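3.2 Pattern scale and repeat

Wall coverings in the sample were sorted by motif, by repeat, and by the number of print colors. Of the 515 households that returned the questionnaire, 69 reported a food or fruit motif in the kitchen or dining area. Florals were more common, and plain or textured papers were more common still. Fruit papers stood out in another way: respondents who had them were more likely to remember where they had bought them and what the room had looked like before.

Apples, lemons, and pears made up most of the fruit group. Apple designs tended to use a small set of inks, often two shades for the fruit plus a green and a brown. Figure 1 shows a design of this type, with red and coral-orange apples on a speckled off-white ground.
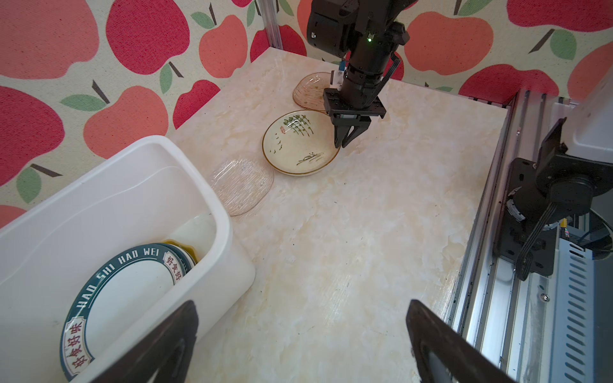

Figure 1. Apple-print wallpaper on two adjoining walls, with a marble-patterned countertop.

Respondents described large motifs in two ways. Some called them cheerful and said they made a plain room feel finished. Others said they grew tired of them sooner than they had expected, mostly in rooms where they sat for long periods. Benkirane's earlier interviews in Flurkaditz found the same split, although her group was older and had lived with their papers longer. We did not find a clear link between motif size and the number of years a paper was kept.

3.3 Coverage

We also asked how many walls were papered. A single feature wall was the most frequent answer for large prints. Full coverage was more frequent for small prints, and several respondents said that a large print on every wall made the room feel closer. Angle of view matters here — a motif on a side wall does not look the same as one seen straight on, and a buyer who has only seen a flat sample may not expect this. The three papered walls in Figure 2 carry one print, but the apples on the left and right look larger and stretched next to the rows at the back. 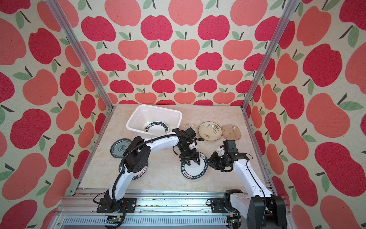
Figure 2. One apple print on three walls, cream ground.

Two catalogs, Grandik and Sukico, were used to check the motif names given by respondents. Where the two disagreed, Yap made the final coding decision. Papers that could not be matched to either catalog were coded from the written answer alone and are marked as such in the appendix.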